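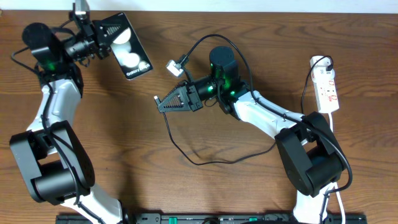
Members' visit to the Plitari open day

Our visit to Plitari's workshop in Prustham filled all 50 places, and the bus left on time both ways. Thank you to everyone who brought a plate for lunch.

Most of the morning was spent at the two-arm bench, which the staff call Ryu. The job on show was plugging in a phone. One arm holds the phone up off the table at an angle and the other brings the end of a charging cable to it, gripped right at the connector. It sounds like nothing much, but the cable hangs down and drags on the tabletop, and the staff said that was the part they'd had the most trouble with. Each arm has a small camera mounted near its gripper.

Visitors watched in groups of seven, with time for questions after each session. Several members asked about speed. The answer was that the arms are run slowly on open days – they can go faster, but the staff would sooner people could follow what was going on. Others wanted to know about help around the house for people with sore hands or poor eyesight. Plitari has no product of that kind planned at this stage.

After lunch we walked over to the Pornetari building for the talk, which ran to three speakers and finished a bit late. Parking there is limited, so anyone driving next time should use the council lot and catch the 522 bus.

A second visit is set down for May. Names to the front desk, please, with any dietary needs.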